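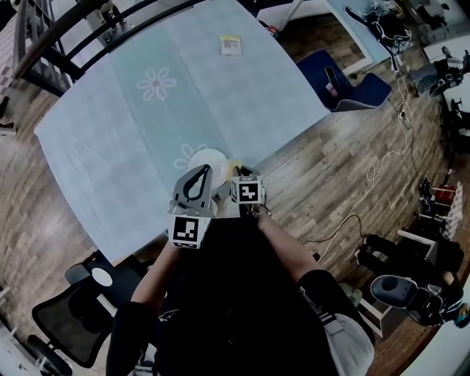

April, evening

We moved to the plate task today. I did 41 recordings before lunch and threw away 2, because I had started the movement before the beep. Siyabonga Modise says the beginning of each one must be still, otherwise the model learns my impatience. I think he is right, but it is hard to stand quiet so many times.

The gripper is heavier than it looks. After the break my wrist was tired and I could see it in my approach to the plate – slower, with a small turn that I do not make in the morning. I wrote this in the log for Mahlangu. Maybe it is good to have both kinds.

The goal is 100 for this table, then we change the cloth. I like the blue one with the flowers, it reminds me of my aunt's kitchen in Zumdale.

Tomorrow I must ask which folder the rejected ones go in.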